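Busora Family Room, Plundale
Progress report to the Troltier Fund
Period covered: up to the end of the first grant year

Hello again, and thank you for being so patient with us while we got the doors open! The short version is that the baby corner is in use, families are coming back, and we've spent $3,100 of the grant so far, nearly all of it on seating, throws and toys.

We had 391 visits in the first half of the year and 532 in the second, which made me very happy (I checked the sign-in book twice). Most are parents with babies under one, so we've put teethers and soft toys ahead of the puzzles in our original plan.

The lime-green bin has been a real hit.
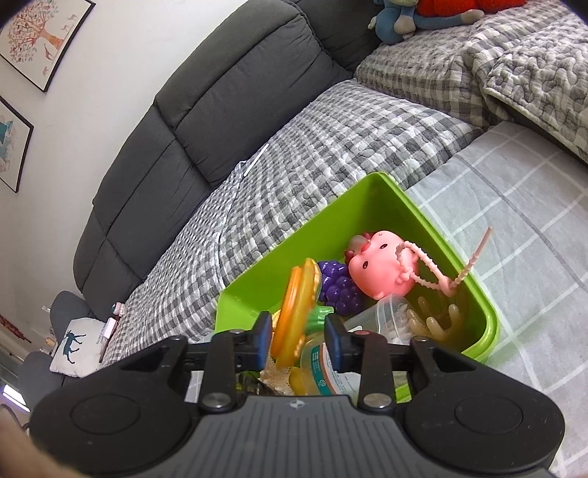 We went for one open bin over the shelf unit in the budget, and I'm glad we did. It can go on the floor or up on the couch, it's bright enough to find in a hurry, and a parent with a baby on one arm can tidy up with the other. The pink pig is the clear favorite, with the purple teether close behind. The shelf money went toward quilted throws for the dark gray couch, and those have earned their keep too. They come off, go in the wash, and go back on before the next group.

Cleaning is where we've had to learn a bit. Teethers need washing after every session, and we were short on spares at first. I've since ordered 50 more small items from Stankevičius, our supplier in town, and they should all be here by July. We also want a second bin so that used toys don't get mixed in with clean ones. 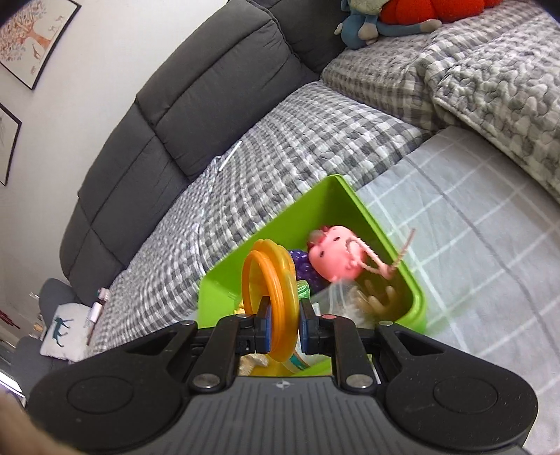 Written by the Family Room coordinator, Busora | 1 Jun 2026

The orange ring teether is the sort of thing I'd like more of, simple and easy for little hands. The plush toys up on the back of the couch are staying as well, though they take forever to dry, so I won't be adding to them.

Still on my list for the next period: the second bin, a spare set of throws, and a later session for parents who work. I'll send the receipts separately, and you're welcome to drop by any time!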